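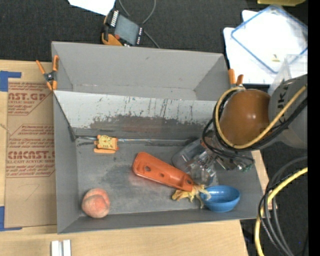
Chapter 7

Why Things Get Sorted

Every household has a drawer. It holds dead batteries, live batteries, a key to something, and the takeout menu of a restaurant that has since become a dentist. Economists have had little to say about the drawer, which is a pity, as it raises most of the questions in this chapter. What does it cost to keep things mixed together? What does it cost to separate them? And who ends up paying?

Sorting looks like housekeeping, and for a long time textbooks treated it that way. A factory made goods, a store sold them, and somewhere in between the goods were put in the right places by a process too dull to mention. Yet in many lines of work, putting things in the right places is most of the job. A post office makes nothing at all. It takes a large pile and turns it into many small piles, and people have been willing to pay for this for centuries.

Consider the town of Trurkham, where two secondhand dealers opened on the same street. The first, Wikness, sold everything from open bins. Customers dug through door hinges, teaspoons and doll shoes, and paid one low price for whatever they carried out. The second, Trekport, bought from the same house clearances but sorted its stock by type, size and condition, and put a price on each piece. A brass hinge that cost 11 cents at Wikness cost 70 cents at Trekport. Students meeting this case for the first time tend to predict a short life for Trekport. It did very well. Its customers were carpenters, who needed a hinge by noon and had no wish to get to know the doll shoes.

The hinge was the same hinge. What Trekport sold along with it was the time its customers would have spent looking, and this has a name: search cost. Search cost is everything a buyer gives up to find the right thing, including hours, bus fare, and good temper. When a seller sorts, the cost does not vanish. It moves from the buyer to the seller, who can often bear it more cheaply, having to sort the pile once while 100 customers would each have to dig through it separately.

Wikness, for its part, stayed open too. Retired people and the parents of small children had plenty of time and rather liked the digging. For them search was closer to entertainment – a fact that causes some trouble for our definition, and to which we return in Section 7.3.

Sorting can also be overdone. The Diệp button warehouse, the subject of our second case, divided its stock so finely that finding the correct drawer took longer than rummaging would have. Its staff began keeping a box of the most popular buttons under the counter, unsorted, and served nearly everyone from that.

By the end of the chapter you should be able to define search cost, explain when a seller gains by taking it on, and say at what point another set of drawers stops paying for itself. You will need the supply curves from Chapter 4. If you have forgotten where you put your notes on those, estimate the cost of finding them and bring the figure to class.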